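Minutes, Duvstead Gadget and Storage Club
December 31, 2018, back room, 7:00 pm start
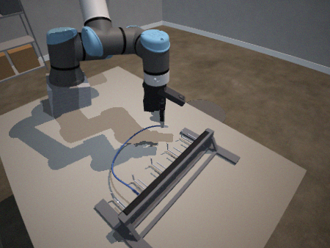 Younes Kamel in the chair. Minutes of the last meeting were read and approved with one fix: the adapter Marian brought in was a Prolura, and we had it down as a cable. Sorry, Marian!

**1. The big drive swap**

What a turnout for New Year's Eve! Members brought in old external drives, thumb drives and memory cards to trade, and most of it found a new home before we even got to the agenda. Younes reminded everyone to wipe a drive before handing it over (twice, if you kept your taxes on it). Two drives went back in the box marked "unknown" and will be looked at next time.

**2. Prolura portable drive, first impressions**

Dale has been using the new Prolura portable drive as his main backup since Thanksgiving and loves it. He moved a folder of 2000 family photos onto it while we talked, and it was done before he had finished telling us about the case. It's small, it runs quietly, and it takes its power over the same cable that carries the data, so there's one less wall plug on the desk.

Two grumbles. The cable in the box is very short, and the light on the front is bright enough to read by. Dale has put a bit of black tape over it. Marian asked if it gets warm in a long copy. Dale said a little, on top, and he stands it on its side.

Several people want one. Younes will ask the shop whether they would do a club price on a group order.

**3. Teltidport hub**

Long and happy discussion on this. The Teltidport is the seven-port hub we voted to buy in May for the club bench, and it has been in use at every meeting since. Everyone agreed it has made swap nights much easier. Priya has found that the two ports nearest the power jack charge a phone faster than the others, and she has put a dot of nail polish by each one. Great idea, and it stays.

Ron still gets dropouts with his older printer. Younes thinks it's the printer's cable. Ron does not. They will try it with a different cable at the next meeting and we'll write down what happens.

**4. Ung backup software**

Priya gave a demo of the new version of Ung, and it is so much nicer than the old one! You can now see which files have changed before the backup starts, and you can skip a folder with one click. Restoring a single deleted file took her three clicks. The old version had us hunting through dated folders for it.

Questions from the floor:

- Does it work with two drives taking turns? Yes, and Priya does it that way at home.
- Can it wake a sleeping laptop? She hasn't tried. Ron will.
- Is the free version enough? For one computer, she thinks so.

Priya will write up her settings on one page for the club folder.

**5. Money**

Balance stands at $213 after paying for the hub's spare power supply. Dues remain $31 for the year. A motion to keep them there was made by Dale, seconded by Marian, and carried with no one against.

**6. The sorting job**

The donated memory cards (400 of them, from the camera store that closed) still need testing. Marian has a reader that takes four at a time and would love company. Anyone with a laptop and a free afternoon should talk to her. Good cards go to the school photo class and dead ones go to recycling.

**7. Other business**

Ron would like an evening on home networks. Lots of nods. Younes will put it on the list for spring.

Dale asked if we could have decent coffee. Agreed by all, and Dale is now in charge of it.

**To do**

- Younes: ask about group price on the Prolura drive
- Priya: one-page Ung settings
- Ron: sleeping laptop test, and bring the printer
- Dale: coffee
- Marian: card testing dates by email

Meeting closed at 8:40 so people could get to their parties. Happy New Year, all!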